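Student Work > Shared Spaces > Project Reports

Last updated 29 August 2026

The Big White Table: project report
Araceli Villalobos

Topic. How one big shared table gets used, and why it never stays clear. I picked the table in the Wotik room. Everybody works there, everybody complains about it. Budget was 100 dollars and I did not spend all of it.

Background, short version. The table came in last December when the Ametepe group gave up the small desks. Before that people had a desk each with a drawer. Drawers matter! When they went, the stuff that lived in them moved onto the table top. Bottles, cables, tissues, chargers. Also the top is white, so every little thing shows up.

Method. Sat in, took notes, drew a rough map of the table on grid paper. Split it into near end, middle, far end, plus the rim. Asked people two things: what do you put down first when you come in, and what do you forget when you leave. Did not move anything myself for the first part. 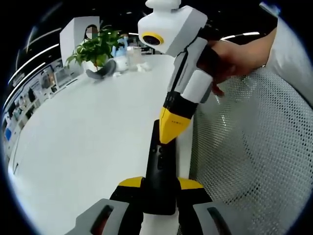

The far end was my first problem zone. Things get pushed there when someone needs room to work and then they just stay. I called it drift in my notes. The chairs make it worse I think, people sit at the near end and shove stuff away from them, so it only ever goes one direction. Ziden, the older report on this room, blamed lack of storage. I only half agree. There is a long counter. It is just too far to walk when your hands are full.

Second zone is around the plant. I didnt expect that one. People treat the plant like a landmark, "I left it by the plant," and small stuff collects there. A bottle, crumpled tissue, little bits. Half the answers to my forgetting question had the plant in them. My advisor wanted it gone. I said keep it, it is the only green thing people mentioned liking, and if it goes they will pick some other spot to dump things.
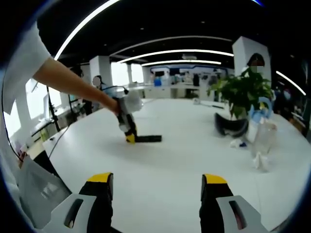
So the middle has to stay open, thats the main rule I came up with. Work in the middle, park things at one side, walk the trash over at the end. Cables were the hard part. A loose cable across the top splits the table in two and people stop using the half behind it. Tried three ideas on paper:

- clips under the rim (cheap, ugly)
- a tray from Brider for small items, next to the plant
- tape line marking the parking side

Tape line won when I asked around. The tray came second, mostly becuase people worried it would turn into a junk bowl. Clips, no one wanted to crawl under there.

Cost. Tape and labels, well under the 100. A new table with built in cable slots was quoted at 2,000 and a storage unit at 1,000. Neither one is needed yet in my opinion. Fix the habits first, then see.
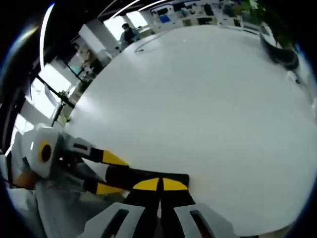 Why not just give everyone a drawer again?
Drawers would take the small stuff, but the cables and bottles would still end up on top, and the unit costs ten times my whole budget.

Still to do: redraw the map clean, write up the tape trial properly, ask the Ametepe people if they want a copy. Appendix has the grid map and the raw notes, sorry for the handwriting.

4 shares | 2 comments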